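Facilities and Workspace Forum
Board: Furniture, Fixtures and Shared Rooms
Topic: Seating and table standard for small shared rooms

Posted by rovby_facilities
Members are invited to comment on the draft seating standard for the small shared rooms at the Rovby building. The present draft calls for a white rectangular table, black mesh-back task chairs on casters, and carpet throughout. The rooms are booked in half-day blocks and are used for meetings and written work. Comments received by Friday will be considered before the order is placed.

Posted by duman_ops
Our office adopted a similar standard in December. I support the mesh backs, which have held up well under daily use. I would ask the drafters to reconsider the chrome bases. They show scuffs within weeks, and our cleaning contract does not cover polishing. A black nylon base is available for the same chair and costs 52 dollars less per unit.

Posted by deskside_438
I must disagree with the previous member. We have replaced 5 nylon bases in the past year and no chrome ones. Scuffing is a matter of appearance. A cracked base is a matter of safety, and I do not believe the saving justifies the change.

Posted by rovby_facilities
Both points are noted. One of the rooms under discussion, from the near side of the table:
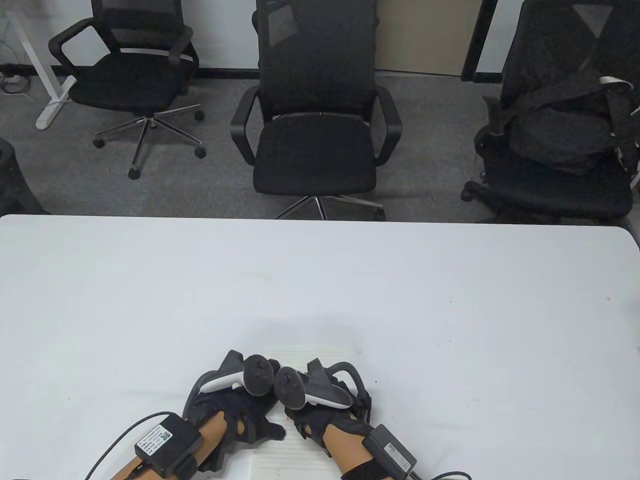 Shared room, Rovby building: white table, mesh-back chairs and gray carpet.

The chair directly across the table and the one to its left both have arms. The draft does not yet state whether arms should be required, and I would welcome opinions on this point in particular.

Posted by culero_admin
Thank you for the attachment. Our position is that arms should be optional. Fixed arms strike the table edge when a chair is pushed in, and over time the edge begins to chip. The looped style on the left-hand chair is the one we have had the most trouble with. If arms are to be required, the standard should give a maximum height.

I would also raise the matter of bags. There is a black bag over the chair on the right, and our own rooms are no different. Members of staff will use a chair as a coat stand if no hook is provided. I recommend that wall hooks be added to the draft — four per room would be sufficient.

Posted by duman_ops
I second the request for hooks. I do not agree that arms should be optional. Staff who write by hand for long periods have told us plainly that they want them, and a table edge can be protected with a strip.

Posted by ukov_safety
One item has not been raised. A power strip is on the floor near the desk leg, with cords plugged in. Chairs on casters should not be rolling over cords, and the standard should require that strips be mounted beneath the desk or fixed along the baseboard. We made this change under work order 1448 and can share the bracket specification on request.

Posted by deskside_438
Agreed as to the power strip. Please do share the specification. I remain opposed to the nylon base.

Posted by rovby_facilities
The next draft will include wall hooks and mounted power strips. Arms and base material remain open, and members who have repair records for either are asked to post them in this topic.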